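The Bin at the End of the Hall

Every household has a container where small objects go to be forgotten. Ours is gray, and it has opinions.
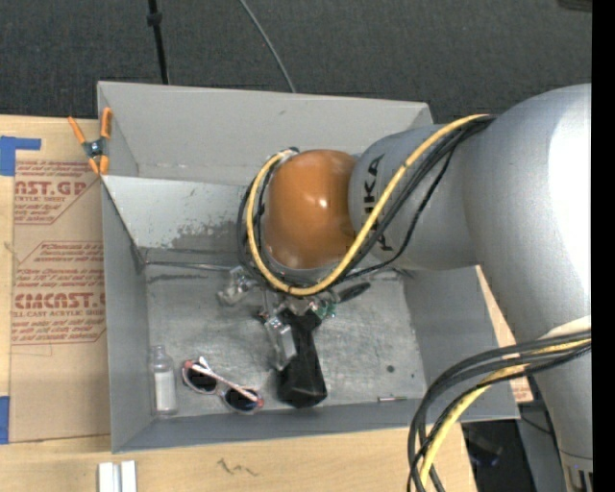
By Perrin Istier
Home & Habits | 2024-12-20

The sunglasses are what gave the game away. White and pinkish-red frames, lying in a metal bin next to a small clear bottle, in the month of December. A person who needs sunglasses in December lives somewhere nicer than I do, or has not emptied the bin since April.

I have not emptied the bin since April.

I bought the first one for 29 dollars, at a Bemmont closeout sale, on the theory that people who own a proper metal bin become people who know where their keys are. It was meant to hold things on their way to somewhere else. The theory has a hole in it, and the hole is the word "somewhere." A bottle with a narrow neck doesn't belong to any room. It is too small for the kitchen, too dull for a shelf, and just possibly too useful to throw out, so it goes in with the sunglasses and they grow old together.

Professional organizers have a name for this, and they will tell it to you for 80 dollars an hour. Mine came from a firm called Nanditz, stayed for a morning and spoke of "landing zones." A landing zone, she explained, should be cleared daily. I nodded in the way I nod at dentists. She then asked me to pick up each object and say out loud where it lived. Try this with a dark, oval thing you can't identify. I said "the hall closet" with great confidence and put it back in the bin when she went to her car.

The scuffs are the part I have come to like. A gray metal floor picks up a mark from whatever gets dropped on it, and after a while the bottom of a bin is a pretty fair record of a family's aim. Plastic doesn't do this. I tried a plastic one from Shukla, with a lid, and the lid became a shelf for the things that should have been inside.

There are systems, of course. You can label. You can divide the bin into sections, though a divider mostly gives clutter a mailing address. A neighbor of mine claims to own 100 things in total and looks rested, but I have seen her garage. The method I've settled on is to tip the whole business onto the table twice a year and keep whatever makes me say "oh, there you are."

The sunglasses made the cut. So did the bottle, on appeal. The oval thing is in the hall closet.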